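Cuaderno del taller, marzo. Sigue lo de la guitarra de Birsen.

9:40. La Rakum vuelve a la mesa. Birsen Aydoğan insiste en que la tercera cuerda «canta sola» cuando toca cerca del amplificador, y yo insistía en que eran sus dedos. Después de una mañana con el afinador tengo que retirar lo dicho, al menos en parte: hay un re en el traste 7 que se dispara y luego se apaga como si le debiera dinero a alguien. Nota lobo de manual, o traste levantado, o las dos cosas, que es lo que suele tocarme a mí.

Cuerdas nuevas puestas (juego Zindolo, calibre 11). Escala medida otra vez: 662 mm de cejuela a selleta en la sexta. El plano de Stutimport da menos, pero el plano de Stutimport también dice que el puente es de una madera que no he visto en mi vida, así que me quedo con mi regla.

Acción en el traste 12: alta para lo que ella hace. Toca mucho arpegio a la Al Di Meola en sus días buenos y mucho acorde abierto en los malos, y pretende que el instrumento sirva para ambos sin cambiarle nada. He bajado la selleta un pelo. Seguro que me dice que ahora trastea.
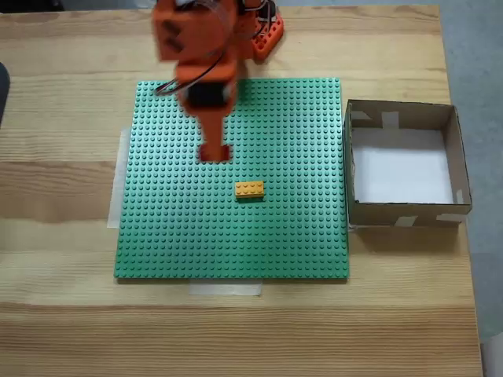
La pastilla es harina de otro costal. Con la Ekström montada en la boca el zumbido desaparece si se toca el puente con la mano, lo cual apunta a la masa, y a que quien soldó aquello (yo, hace dos inviernos) tenía prisa. Resoldado el hilo al jack. Para que no baile el cable dentro de la caja lo he dejado sujeto con cinta de carrocero, provisional, igual que está pegada a la mesa la base verde de LEGO; la experiencia dice que lo provisional en este taller dura más que los mástiles. Queda pendiente una grapa decente.

12:15. Prueba con el ampli a medio volumen. El zumbido, callado. El re sigue haciendo lo suyo, aunque menos. He repasado con la regla corta los trastes 6, 7 y 8: el 8 balancea. Golpecito con el mazo de nailon, otra vez la regla, otro golpecito. Mejor. Si mañana ha vuelto a subir, habrá que encolarlo y me ahorro la discusión.

Grabadas alrededor de 6 tomas cortas para comparar antes y después. Las de antes están en la carpeta «después», que me conozco. Quien las escuche, que se fíe de la hora del archivo.

Pendiente:
Encolar el traste 8 si no se porta.
Pedir selleta de hueso; la de plástico se queda como testigo de mi optimismo.
Preguntar a Birsen si usa púa gorda o la fina. Cambia bastante el ataque y nunca lo apunta.
Devolver la regla corta a su cajón.

17:30. Ha pasado ella a probarla. Dice que trastea.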